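House rules for hand-held gripper sessions
Robot demos and data > Good practice

stindance
Redrafting our rules for tabletop tasks. So far:
Both hands stay on the grips until the take is stopped.
Marker plates are never covered by a sleeve or a cable.
A take runs to 50 seconds at most.
After 3 fumbles, stop and reset.
The tie rack task is the one I'm testing them on.
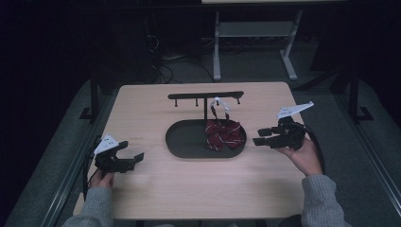 Should a fumbled take be deleted?
Keep it, but label it as a fumble so it can be filtered out later.

kastby_bench
Fine apart from the 50 seconds. Soft things like ties need longer. If people rush they start yanking at the cloth.

pendadance
Disagree. We had no limit at first and ended up with 475 usable takes out of 551. Most of the bad ones were people dithering. A limit makes them plan the move first.

kastby_bench
Then train them to plan. A clock won't do that.

stindance
I could set the limit per task - longer for cloth, shorter for hard objects. The bit I'm less sure of is the idle hand.

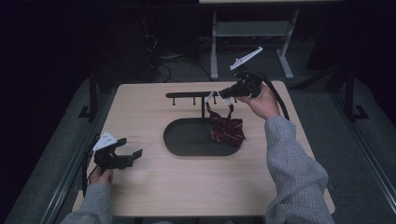

My draft says it stays low and still with the jaws pointing inwards, ready to help, and never goes out of view. If it's needed, it comes in from its own side.

wang
Put cables in as well. Ours have to run back past the wrist and never across the work area.

pendadance
Agree with Wang on cables. Still want one limit for everything, it's easier to check.

stindance
Cables added. Leaving the limit open until July.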